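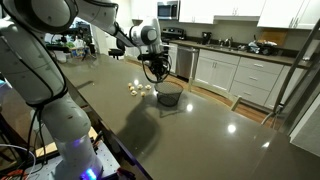 Marleny Ríos
Cell integration and test, Fodetti

I rewrote our bench rules on Wednesday. The old sheet had grown to 34 items and people had stopped reading it. These are the ones I kept for light tabletop work.

Cable slack. Any cable running outside the arm needs enough loop for full wrist rotation, and no more. Black cable against a white link is easy to check by eye. Black cable beside a black gripper is not, so run the wrist through its limits by hand before enabling anything.

Approach height. Stop above the rim of the container, then descend at reduced speed. A mesh basket weighs very little and will slide on a polished top if a finger catches the rim.

Glare. Ceiling lights on a glossy surface produce bright spots that a vision system may take for objects, and pale food items are about the worst thing to put next to them. Log the lighting state with each run. We lost most of run 2912 at Huaranga to this.

Speed. We cap the tool at 500 mm/s with the bench clear and far less with anyone in reach. The cap is a house rule – it does not replace the risk assessment.

Loose items. Snack puffs crumble. Wipe the surface between runs and throw the used ones away, including the ones that look fine.

Still open: whether stools and chairs should be kept outside a marked line. Clirelholm does this with floor tape. I have asked them for their layout.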